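Storage and Light in a Small Shared Bedroom
Student project report, Funmilayo Anozie

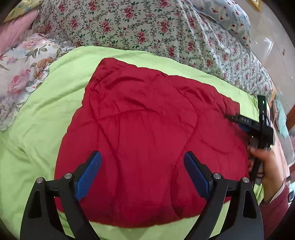

1. Background

My sister and I share one bedroom in our family apartment in Meddale. The room has one window, and both of us study there in the evening. For the home interiors course I had to choose a real room and improve it with a limited budget. I chose this one because I know its problems very well.

2. Budget and materials

The course allowed a maximum of 3,699 for the whole project, in our local money. I spent 3,204. The largest part went to a tall Tarneo shelf unit, and the next largest to two wall lamps from the Akande shop near the bus station. The paint was a warm white from Irell. I did not buy new curtains. I washed the old ones and made them shorter by hand, which took a full weekend in August.

3. What was changed

The beds were standing side by side in the middle, and it was difficult to walk to the closet. I moved them to opposite walls, with the shelf unit between them at the window end. The shelf is open on both sides, so the daylight still comes through. Each person has her own shelves - mine are the lower ones, because I am shorter.

The space between the closet door and my bed is now 73 cm. Before, the door could not open completely.

The lamps are fixed above the pillows. I first put mine too high and it was shining in my sister's eyes, so I had to fill the holes and drill again. The repair is still a little visible under the paint.

4. Results

We both sleep better and the floor stays free on most days. The desk is still a problem. It is too narrow for two people, and we must agree who uses it first. With the remaining money I looked for a folding table, but the ones I liked cost more than 1,000.

5. Next steps

I would like to add a rail behind the door for coats and school bags. My teacher also suggested a lighter color for the closet doors, and I have kept half a can of the Irell paint for this.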